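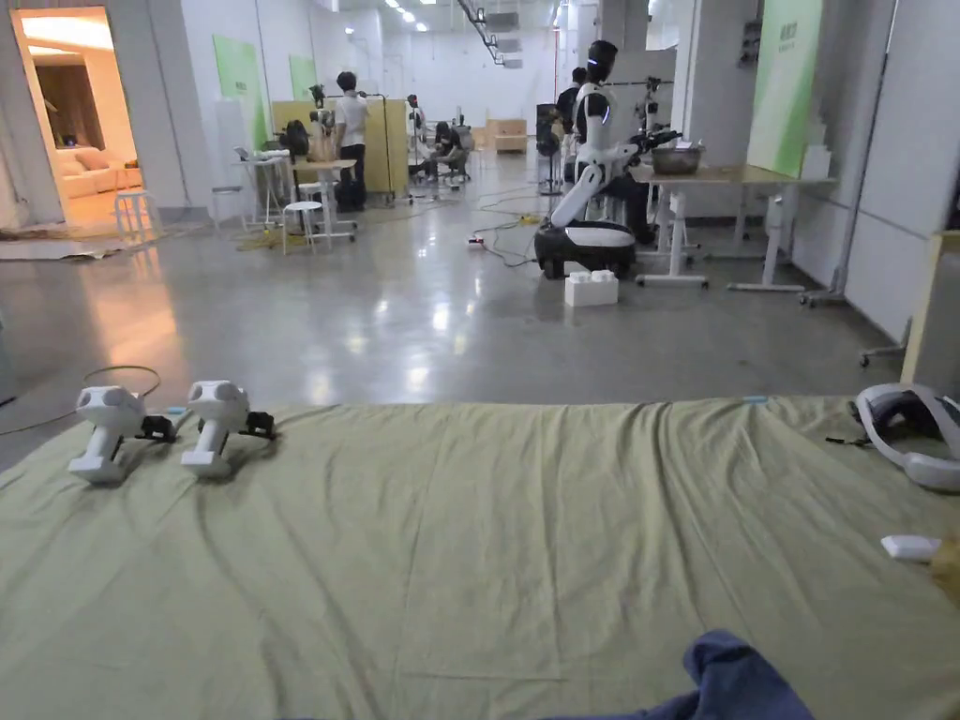
Equipment and Work Area

The Claso project was carried out by a team of undergraduate students in the engineering program at Brudham as the practical part of a two-semester design course. The work took place in the open workshop, which several groups share. The team kept its hand-held equipment on a green cloth on the floor: two white grippers with black jaws, and a VR headset. A humanoid robot on a wheeled base was used for the later part of the project, at a wheeled desk with a light wooden top.

The cloth was adopted in the second week, after small parts had been lost on the concrete. Cables remained a difficulty throughout the year. The team recommends that future groups plan cable routes before the first recording session.

Purpose of the Project

The assignment was to prepare a set of recorded demonstrations of simple household tasks and to determine whether a control program trained on them could repeat the tasks on a robot. The team chose three tasks: moving a bowl from one side of a desk to the other, placing a spoon in the bowl, and closing a drawer. The drawer task was later dropped, as described under Changes to the Plan.

A previous group had attempted similar work by steering the robot directly. That method produced usable recordings but was slow, and only one student could work at a time. The Claso team therefore decided to collect most of its demonstrations with the hand-held grippers and to use the robot mainly for testing.

Method

Each student completed a short training session before recording. A session was limited to 70 minutes, including setup, and at least two students were present whenever the robot was switched on. One operated the controls and the other stood by the stop button.

Demonstrations were saved to a laptop and copied to the department server at Undport at the end of each session. Every recording was then reviewed by a student who had not made it. The reviewer marked it as accepted, rejected, or in need of trimming. The original goal was 2,000 accepted demonstrations across all tasks. The software used to sort and label the files was written by the team and is referred to in this report as Pons.

Results

By the close of the recording period the team had accepted 643 demonstrations, well short of the goal. Review took much longer than recording - a point the original schedule did not allow for. A further 112 recordings were rejected, most often for a missing start marker or a hand position outside the tracked area.

The bowl task gave the most consistent results. The robot usually reached the bowl and closed on the rim, although it tended to release slightly too early when the bowl was placed near the edge of the desk. Raising the release height in the program reduced the problem but did not remove it. The spoon task was less reliable. Small errors in wrist angle caused the spoon to turn during the lift, and the team did not find a setting that worked for every starting position.

Changes to the Plan

The drawer task was dropped in October. The available cabinet moved when pulled, and fixing it to the floor was not permitted. The time was given to additional recordings of the bowl task with the desk in different positions.

Recommendations

Future groups should set aside as much time for review as for recording. Naming rules for files should be agreed on before the first session; Pons had to be rewritten once when two students were found to be using different rules. The robot should be booked in longer blocks, as starting and checking it takes up a good part of a short one.

The accepted recordings, the Pons source files, and the session log have been deposited with the department office at Brudham and are available to students enrolled in the course.

Submitted by the Claso project team, 2025-12-06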